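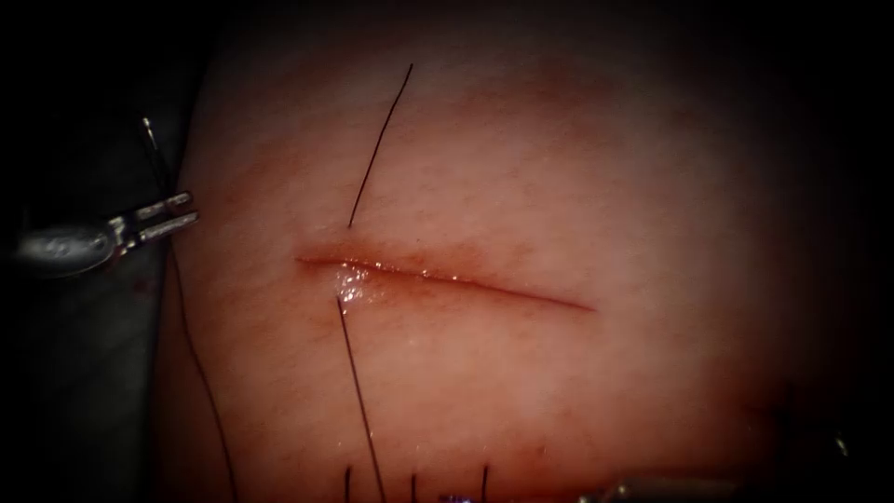
Pre-season preparation and early results in amateur football
Final project report, sports studies
August 16, 2020

1. Introduction

This report sets out the findings of a project on friendly matches played by amateur football clubs in the weeks before a league season begins. Coaches often say that such matches matter only for fitness and that the score should be ignored. The project asked whether results in friendlies bear any relation to results in the opening league fixtures, and whether the number of friendlies played makes a difference.

The subject was chosen in February, when the project plan was approved by the department. The plan was later changed in one respect. Interviews with coaches were to have been held in person at club grounds, and these were replaced by a written form.

2. Clubs and records

Records were obtained from three clubs: Killton Rovers, Parkar Athletic and Tinineo Town. All three play at a similar level and keep match books going back several seasons. The books give the date, opponent, score and line-up for each match. Killton Rovers also notes the minutes played by each substitute, which the other clubs do not.

A total of 53 friendly matches were entered in the project spreadsheet. Matches against youth sides were left out, as were matches ended early. Where the home and away clubs had recorded different scores, the match was kept only if a third source, normally a local newspaper, confirmed one of them.

3. Method

Each club season was treated as one case. The goal difference from all friendlies was set beside the points won in the first 3 league matches. The Qiu scale, which was taught in the second-year methods module, was then used to adjust for the strength of the opponent. It gives each opposing side a score out of 100 according to its league position in the previous season.

The written form asked coaches what they wished to gain from friendly matches, how they chose their line-ups and whether they told players that the result was of interest. Answers were limited to 500 words.

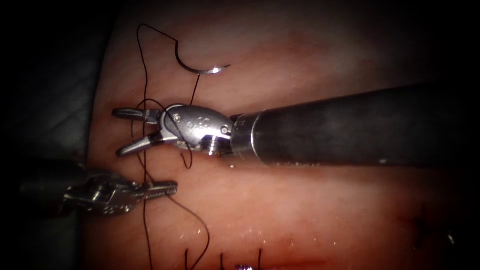
4. Findings

No clear link was found between goals scored in friendlies and points won at the start of the league season. Parkar Athletic had its best opening run after a summer in which it failed to win a single friendly. Tinineo Town showed the opposite pattern in one season and no pattern in the others.

Goals conceded gave a slightly different picture. Clubs that conceded few goals in their last two friendlies tended to begin the league season well — although the number of cases is small and the result should be read with care. A settled back line may explain both.

The coaches agreed that fitness was the main purpose. Two of them added that the final friendly was treated as a proper match, with the expected first team starting.

5. Limits of the study

The three clubs were chosen for convenience and cannot stand for amateur football as a whole. Line-ups were often incomplete before the most recent seasons, so the effect of using many substitutes could not be tested. A further study should include clubs from more than one league and should record the age of players.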